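11/26/20

Every November somebody sends me a video of a robot folding a towel. This year it was my old colleague Dalva Araújo, who has sat through enough of my moaning to know better, and the message just said "well??"

Well what? The towel was already flat on a table, the lighting was lovely and the clip had been sped up by 10. I watched it twice. Then I went and folded my own towels, badly, in less time than it took me to find my reading glasses.

I don't hate these things. I spent a good part of my working life on a packing line and I've seen machines do jobs that used to wreck people's shoulders. At Fastby we had one arm that lifted trays all night without complaint. But the trays were all the same tray. When a bent one came through, the line stopped and a person walked over with a stick. The stick had its own hook on the wall.

A home has no trays. It has a box with a brush in it, a lid from some tub, a roll of tape, and every one of those wants picking up in its own way.
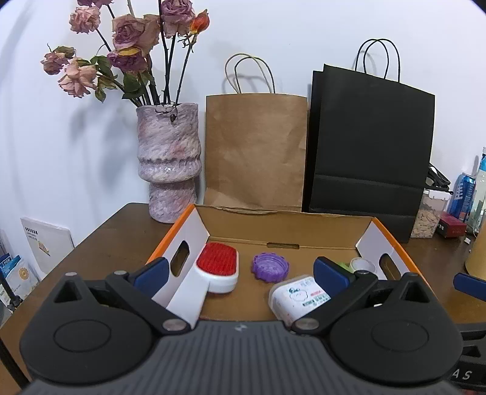 Tidying is mostly deciding, too, and I never see that part in the videos. Does the lid belong to something? Is the paper bag rubbish or is it one of the good ones we keep? My wife and I have been married for years and still don't agree about the bags. I'd like to see the software that settles it.

Yao-tsung Man, who commented on my last post at some length (thank you, I did read all of it), thinks I'm being unfair. His argument is that grippers are cheap now and that the learning is the hard bit, so once a machine has been shown enough tables it will cope with mine. Perhaps. He also pointed me to the Lovico, a counter-top arm on sale for 2,970, and I had a look. It can move cups. The small print says cups must be upright, empty and from the list of approved cups. There's a list!

The Chacko is 530 and only wipes. I'd trust that one more – a flat surface and a wet cloth is a fair fight – though I notice the demo table has nothing on it. Clearing the table is the chore. Wiping it takes me a minute.

So my answer to Dalva is no, not yet, and I've told her I'll change my mind when one of them can find the end of the sticky tape.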